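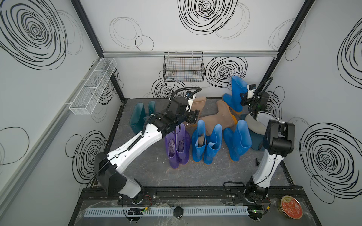 November, cell 2, boots task. Written up 16:40, TB = Tolera Berhe, YT = Yurii, HR = Halyna

Start of shift checks per the Undia sheet, version on the door not the one in the drive (they differ on point 6, see end).

E-stop both sides ok. Rail bolts ok, witness marks line up on both bases. Left wrist hose: clip had walked, pushed it back and put a second one on. Rule for cables is still a full loop at the wrist, no tight ties, and I'd like that written down somewhere other than my head.

Speed limit at 90 mm/s for anything below basket height. YT wanted 247 like the shoe task. No. Two arms over one pile, shared middle zone, we stay at 90 until the crossing rule is signed off. He agreed in the end, grumbling.

Crossing rule as it stands, for Orest when he's back:
- one arm owns the middle at a time
- the other may reach on its own side, wrist stays on its side of centre
- if both want the middle, left goes first, right retreats up not sideways
- whoever is on the stop button calls it out loud. "Left in", "left out". Feels silly, do it anyway

Grip rules for boots. Soft shafts fold so we keep changing our minds. Current wording:
1. Upright boot: one finger in, one out, at the rim. Close slow.
2. Boot lying down: take the shaft across its width, fingers either side, never by the sole edge.
3. Don't drag. Lift clear before any sideways move, dragging marks the floor and we get blamed for it.

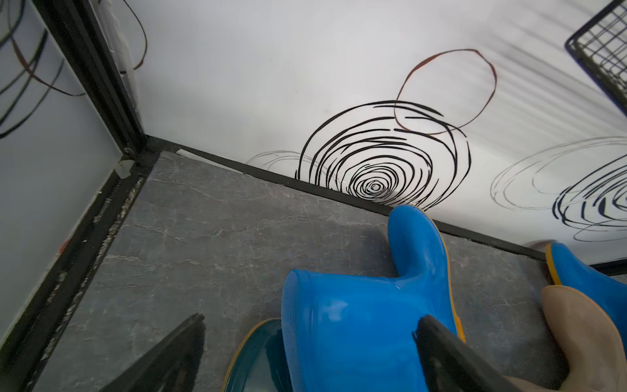 Rule 2 needs a line on finger depth. TB goes deep, I go shallow, Xuelian somewhere between, so the episodes won't match each other. Proposed: pads overlap the shaft by at least half thier length before closing. Will try that wording on Halyna, she's good at spotting where people will read it two ways.

Force limit unchanged. Vitale spreadsheet still has the old number in the second tab, someone please fix, I keep getting locked out of it.

Housekeeping
- edge strip along the floor needs a brush out, dust in the groove. Add to weekly list?
- a loose screw or dropped part anywhere in the cell = stop, find where it came from, log it, then carry on. Not "pocket it and carry on" (YT)
- personal stuff off the front ledge during runs. Tin included. I know whose it is

Episode 1627 to be flagged: operator talking to someone at the door with arms live. Me, sorry. Same rule for everyone, hands off and pause first. Flag it, don't delete it. HR says deleted ones make the audit harder and she's right.

Point 6: door sheet says reset boots by hand only with both arms parked. Drive copy says "arms stopped". Parked and stopped are not the same thing!! Go with parked. Asked Xuelian to chase Lurkar for which one is the issued version, until then the door sheet wins.

To do
- retype crossing rule properly, one page
- finger depth wording to HR
- spare clips, box is nearly out
- ask Orest about the 400 limit for empty moves, where did that even come form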